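Einmal im Monat gehört der Saal den Chören

In Bronitz singt am letzten Freitag des Monats das Publikum selbst. Ein Besuch bei einem Konzertabend ohne Zuschauer

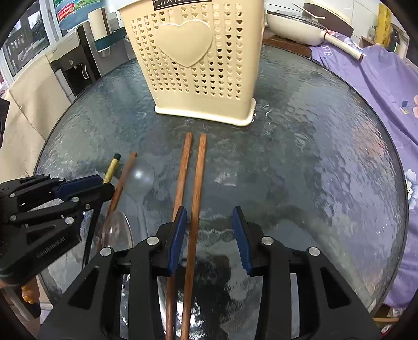
Kurz vor acht ist die Schlange vor dem alten Lichtspielhaus schon um die Ecke gewachsen, und man hört sie, bevor man sie sieht. Irgendwo in der Mitte summt jemand die Unterstimme vom letzten Mal, zwei Reihen weiter vorn steigt eine Frau eine Terz höher ein, und dann singt der halbe Gehsteig. Dabei hat der Abend noch gar nicht angefangen!

»Novow« heißt die Reihe, und ihr Prinzip ist schnell erzählt: Eine Band steht auf der Bühne, der Text hängt an der Leinwand, und alle, die eine Karte haben, sind der Chor. Vorkenntnisse braucht man keine. Am Eingang bekommt man einen farbigen Streifen Papier in die Hand gedrückt, Blau für die tiefen Stimmen, Gelb für die mittleren, Rot für die hohen, und sucht sich damit seine Ecke. Wer unsicher ist, nimmt Gelb. Ich nehme Gelb.

Der Saal fasst 400 Menschen, wenn die Stühle draußen bleiben, und an diesem Abend bleiben sie draußen. Die ersten 30 Minuten gehören dem Üben. Stimme für Stimme wird der Refrain vorgesungen und zurückgeworfen, erst zaghaft, mit viel Gekicher bei den Blauen, dann immer breiter. Und dann kommt der Moment, in dem die drei Gruppen zum ersten Mal zusammen einsetzen. Ich habe in meinem Leben eine Menge Konzerte gesehen, große Hallen, gute Plätze, teure Anlagen, aber so eine Gänsehaut hatte ich seit Jahren nicht mehr. Es klingt ein bisschen schief und ganz wunderbar.

Begleitet wird der Chor von Lindholm, einem Quintett, das sonst durch die Klubs der Region zieht und zwischen Folk und Soul pendelt. Für Novow hat die Band ihr Repertoire umgebaut. Die Tonarten sind tiefer gelegt, die Strophen entschlackt, und am Schluss gibt es fast immer eine lange Schleife, über der man einfach weitersingen kann. Das Schlagzeug spielt mit Besen, der Kontrabass steht ganz vorn am Bühnenrand, damit die tiefen Stimmen sich festhalten können. Eine kleine Idee, und man hört sie sofort.

Am schönsten ist die Mitte des Abends. Da geht die Band von der Bühne, das Licht wird heruntergezogen, und der Saal singt ein Stück ganz allein. Diesmal ist es »Wellell«, eine Ballade, die eigens für die Reihe geschrieben wurde und deren Refrain nur aus diesem einen Fantasiewort besteht. Auf dem Papier sieht das albern aus. Im Dunkeln, aus ein paar hundert Kehlen, rollt es wie Wasser durch den Raum, vorne leise, hinten noch leiser, und ein Herr neben mir (Roter Streifen! Ein Tenor von Gnaden!) hält den letzten Ton so lange, bis ringsum gelacht wird.

Angefangen hat alles im Januar vor drei Jahren mit 120 Leuten und einem geliehenen Klavier. Im Frühjahr waren es schon 300, seither ist meist ausverkauft. Trotzdem ist der Abend angenehm unaufgeregt geblieben. In der Pause stehen alle im Foyer, trinken Apfelschorle oder Bier, und die Streifenfarben mischen sich. Karten gibt es nur im Vorverkauf, der jeweils am Montag nach dem Konzert beginnt, und wer mag, kann sich den Text des neuen Stücks an der Kasse mitnehmen.

Beim nächsten Mal soll eine Bläsergruppe dazukommen, und es ist von einem Kanon in vier Stimmen die Rede. Dafür muss dann noch eine Farbe her. Ich tippe auf Grün.

Kommentare (3)

altstimme_68: War im Herbst zum ersten Mal dort und singe seitdem beim Abwasch »Wellell«. Meine Familie leidet.

K. aus B.: Schöner Text! Weiß jemand, ob man auch mit Kindern rein darf? Auf der Karte steht nichts.

brummbass: Die Blauen kichern nicht, die Blauen lockern ihre Stimme.

Kontakt | Impressum | Datenschutz | © Alle Rechte vorbehalten | Nach oben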